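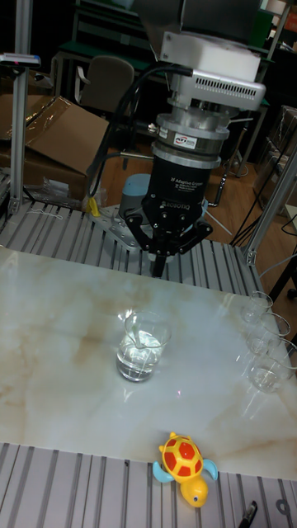
Em defesa do planejador chato

Toda vez que alguém me pergunta o que faz um bom software de manipulação, a pessoa já vem com a resposta pronta: uma rede enorme, uma câmera cara, uma demonstração de cair o queixo. Eu gosto dessas coisas também, confesso, e passei boa parte de outubro brincando com elas. Mas queria falar com carinho de uma peça menos vistosa, que é a camada que decide se o braço deve ou não se mexer.

Vidro transparente é um ótimo professor nesse assunto. Um béquer com um pouco de líquido, em cima de uma superfície brilhante e cheia de veios, devolve reflexos para todo lado, e a nuvem de pontos que chega ao planejador costuma ser uma peneira: buraco onde existe parede de vidro, ponto solto onde só existe ar. A reação mais comum (foi a minha durante anos!) é culpar a percepção e sair atrás de um modelo melhor. No Jerodari, nosso projeto de planejamento, rodamos 200 tentativas de aproximação a recipientes de vidro e, quando sentamos para ler os registros com calma, 176 tinham terminado bem. Das outras, só 7 vinham de uma detecção errada. O resto era o planejador aceitando, muito contente, uma cena que ele tinha todos os motivos para estranhar.

Hilde Dijkstra, com quem discuto isso desde os tempos do Flaltholm, defende que a incerteza tem de viajar junto com a pose até o último módulo, e que jogá-la fora no meio do caminho é falta de educação com quem vem depois. Demorei para concordar. Parecia trabalho demais carregar covariâncias por toda parte, ainda mais num código que já tinha a sua idade e as suas manias. Hoje acho que ela tem razão, e acho também que o sensor de força no punho merece mais conversa do que costuma receber. Quase sempre ele entra no programa como um freio de emergência, um limiar e pronto, quando poderia estar ajudando a corrigir a estimativa a cada toque leve.

Sei bem o que se responde a isso: que fica lento. Fica mesmo, uns 2 segundos a mais por aproximação no nosso caso, e há linhas de produção em que isso é inaceitável. Numa bancada de laboratório, com vidraria por perto, eu pago esses segundos de bom grado e ainda aproveito para tomar um gole de café.

Meu pedido a quem escreve essas ferramentas é modesto. Deixem o planejador dizer "não sei", com um código de retorno próprio e uma mensagem que um ser humano cansado consiga ler às seis da tarde. E guardem a cena que provocou a dúvida, inteira, para que se possa rodar de novo no dia seguinte.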